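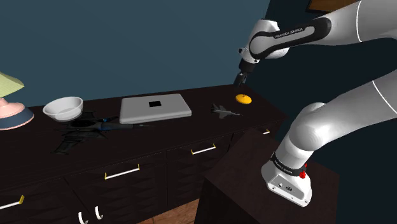 June, 7:40 am

Adley natural dye log, madder again

Best reds so far! Opened the pot before coffee and the wool skeins from yesterday's bath have gone a proper brick color, deeper than anything we got out of the spring batch. I kept pulling them out to look at them by the window. Ifeoma Dauda says my notes are all exclamation marks and no temperatures, so, temperatures first this time.

Bath held at 150 F for an hour, then heat off and left overnight with the lid on. It crept up to 160 once while I was on the phone with the Hedelen people about the roots order. Didn't seem to brown it. I'd still like a run that never goes over 155, to compare.

Root: Hedelen, chopped, soaked overnight, first soak water poured off (this is where the yellow goes, saved it in the tall jar). Weight of root equal to weight of dry fiber. Alum at 12 percent, same as last time. Pinch of chalk in the bath. Tap water. I know, I know, but I wanted to see what the tap does before we go hauling rainwater up the stairs again.

Skeins are on tags 1 through 6. Tags 1 to 4 are the Clorkeo wool, 5 and 6 are the Choo silk blend. The silk took it paler and pinker, almost salmon, with a lovely shine to it. Tag 4 is streaky near the tie, my fault, tied it too tight. Looser figure eights next time, and four ties instead of three.

Second bath, same pot, no new root: went in at 9:15, out at 11. Soft coral! Third bath is on now and I think there's a peach left in there. I'd love to know how far down it goes before it's just beige.

Dunked a scrap of tag 2 in iron water for 30 seconds and it dropped to a dark plum. Very excited about this one. Did another scrap at two minutes, too far, looks like mud. Write 30 on the iron jar lid so we remember.

Lightfastness: strips from all six tags taped to card, half covered with foil, south window. Leave for 33 days. Please don't move the card to make room for the plants.

The jar of first soak water is still a nice gold. Ifeoma wants to try it on linen, which needs a tannin step first, and we're nearly out of oak gall. Reorder, Hedelen catalog item 3477, the powdered one.

To do
wash tags 1 to 6 in the gentle soap, note any bleed
weigh what's left of the root, dry it on the mesh
run with rainwater, everything else the same
ask Clorkeo if the finer yarn is back in stock
new pH strips, the old ones got damp

2:20 pm. Peach, confirmed. Going in for a fourth.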